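Last updated: September

Stir task faults out at cycle 871, every time (well, twice)

thumbwar_ops
We have an arm with a five-finger hand doing the dullest job in the building: hold a rod, put it in a beaker, stir, repeat. The Savesen controller is happy. The Rarkuler hand driver is happy. Then on cycle 871 the thumb lets go a little, the rod slips, and the arm goes on stirring with great confidence and no rod. No alarm. It logged 1091 "successful" stirs in the first run, so you can do the math on how many of those were theater.
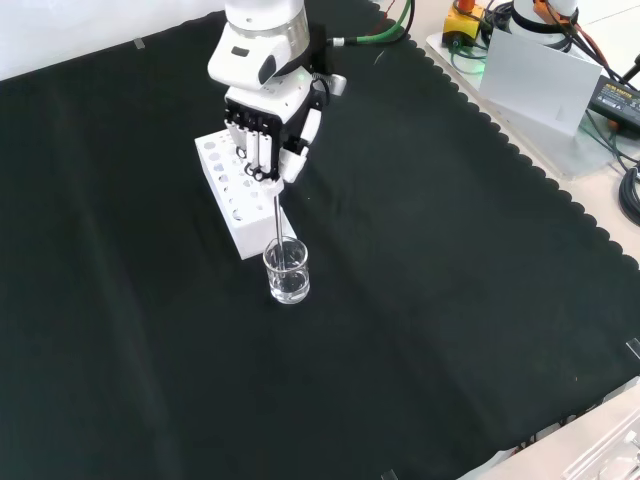
Second run I lowered the speed and it did the same thing on the same cycle. Grip force in the log is flat right up to the slip. I've restarted everything that has a plug.

kettle_logic
Same cycle both times smells like a counter, not a grip problem. Does the driver re-zero the thumb after so many closes? Ours did that at 1530 and we blamed the operator for a month.

mostly_harmonic
Disagree. Two runs is a coincidence with good posture. Thin smooth rod, fingertip pinch, hours of wiggling. It walks. Put a sleeve on the rod and go home.

thumbwar_ops
If it walked I'd expect the force to wander too. And I've tried a different grip height, no change. 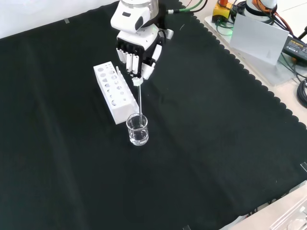

Rod pinched between thumb and fingers, tip in the liquid.

mostly_harmonic
Force reading from what, motor current? That'll sit flat while the rod slides through like a noodle. You're trusting the hand's opinion of itself.

kettle_logic
OK, that part I agree with. I still want to see the re-zero setting.

dry_run_dora
Can we talk about the bit where it drops glass and carries on? Cause is interesting, but a cell that can't tell it has lost the part shouldn't run alone, even over plain water. Petrauskas makes a cheap beam sensor. Or have the arm lift the rod and check every so often. I'd stop the overnight runs first and argue later.

thumbwar_ops
Fair. Overnight runs are off. My boss asked if we could "just listen for the clink." 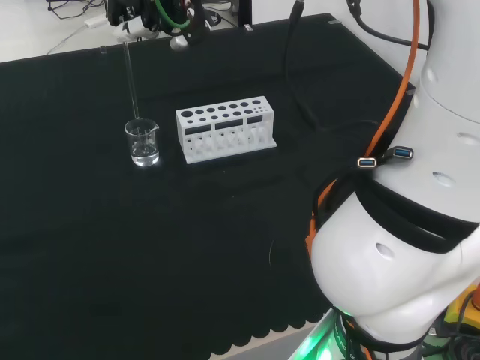 Rod resting in the beaker, test tube rack beside it.

thumbwar_ops
Update: kettle_logic gets the point. There's a maintenance re-zero in the Jiltetine config, on by default, and it opens the thumb 2 mm. I turned it off and got past 871 with the rod still in the hand. Lift check goes in next.

mostly_harmonic
Put the sleeve on anyway.

dry_run_dora
And don't leave the re-zero off forever. It was there for something. Run it with the hand empty.

kettle_logic
What she said. Also not putting the sleeve on would be funnier.

Contact the moderators | Copyright the forum and its posters | Back to top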